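Search this site Enter keyword Go

FOR IMMEDIATE RELEASE

Kandell opens its model room to the neighborhood, and yes, you can bring the kids

Hi, I'm Yaqin Zheng, and I look after the model room at Kandell. They asked me to write this one myself because I'm the person who has been going on about it since spring, so please forgive a press release that says "I" a lot.

Starting in October, our model room will be open to anybody who wants to walk in, every Wednesday from 4 p.m. until 7 p.m. It's free. You don't need to book, you don't need to know a thing about buildings, and you don't need to dress up (I certainly won't be). We're on the second floor of the old Coste building, and the elevator works fine now, so strollers and wheelchairs are welcome!

If you've never been in an architecture office, a model room is the place where all the little buildings live. Ours has 172 of them, going back to the first house Kandell ever drew, and most spend their lives in gray boxes on shelves in the back. That always bothered me a bit. People spent weeks with a knife and a steel ruler making these things, and then the job got built (or didn't) and the model went in a box. So for the open hours we're taking 19 of them out and changing them over every month, starting with the ones I get asked about most.

They'll be out on tables and low stands, and you can get right up close. Bend down and put your eye at street level, it's the best way to look at a model and grown-ups always forget to do it. My own favorite is the Liravska library study, which never got past the second round but has the sweetest little staircase you ever saw. You'll have to ask me to take the roof off.

We're also setting up a making table at the window end. There will be scrap board, glue sticks, offcuts of wood and 600 small blocks that our friends at Cander sawed for us from leftover shelving. Anything you make goes home with you. If you'd like to leave it with us for a month, we'll put your name on a card and stand it out with the others, and I promise it will get dusted just as often.

Speaking of dusting, I've had more questions about that than about the architecture! Models are terrible for dust. Every ledge catches it, and the block ones are the worst with all those tiny alleys. I use a soft makeup brush for the corners, a rubber air bulb for anything thin, and a plain towel for the tabletops. No sprays, ever. I fold the towel long so I have a clean side to turn to, and I work from the far end of the table toward me, lifting things and never sliding them. We get through a lot of towels, and I'm not fussy about what's printed on them. Patterned ones are easy to spot when you've put one down and wandered off, and I do a lot of wandering off.
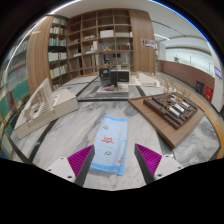
Light blue cartoon-print towel on the marble table, with the cream-colored board model, the dark brown block model on its wooden display board and the thin golden stick structures.

I'd love to hear from teachers too. We can take school groups on other mornings if you write to us first, and I'm happy to do a short talk on cutting and gluing, with a chance for everybody to have a go. Last year we had 400 visitors in one weekend for the street fair and the floor held up, so don't be shy about numbers.

A few practical bits. Coats and big bags go on the rail by the door, please, because a swinging backpack is a model's natural enemy. Drinks stay in the hallway. Photos are fine, sketching is even better, and we've got stools you can borrow.

Press are welcome any Wednesday, or come at 3 p.m. if you'd like a quiet look before the doors open. Ask for me at the front desk and I'll come down and get you.

Contact: Yaqin Zheng, model room, Kandell

Last updated: October

Related news
Kandell and Cander share a workshop for the winter
Liravska library study: the drawings
New signs and a working elevator at the Coste building
Wanted: your clean cardboard and wood offcuts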